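Section 4: Storing Potatoes and Root Vegetables in the Kolletholm Cabinet

Read Section 3 first if the cabinet has not been leveled.

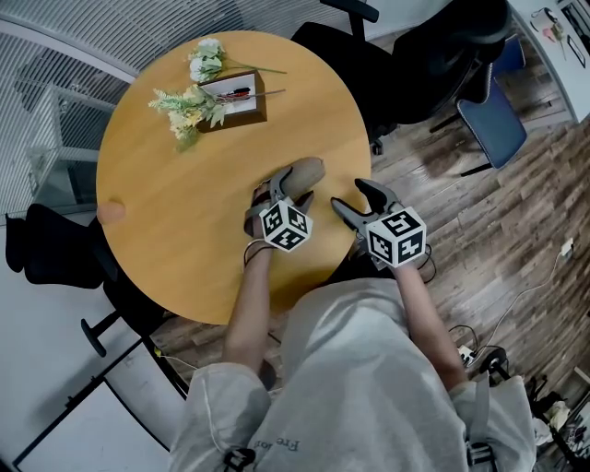

Potatoes keep best in the lower drawer, where the vents are widest. Carrots and beets go in the middle drawer. Onions need a separate place outside the cabinet.

Before you load

1. Leave the new cabinet open for 72 hours to air out.
2. Set the vent slider to position 3.
3. Brush dry soil off the potatoes. Do not wash them.
4. Take out any that are cut, soft or green. Use cut ones within a day or two and throw away the others.

Loading the lower drawer

5. Line the drawer with plain paper. Newspaper is fine.
6. Lay the potatoes in, no more than four layers deep.
7. Close the drawer until the latch clicks.
8. Hang the thermometer on the inside hook and read it the next morning. It should show between 40 and 49 degrees Fahrenheit.

Note: If the reading is high, move the slider up one position and wait a day before you change it again.

Caution: Do not store apples or pears in the same cabinet. They give off a gas that makes potatoes sprout.

Caution: The drawer is heavy when full - keep small children away from it and pull it out with both hands.

Checking

9. Look through the drawer every two weeks. One rotten potato can spoil the ones next to it.
10. Empty and wipe down the cabinet in May. Let it dry with the drawers out.

Replacement latches and hooks are listed in Section 7.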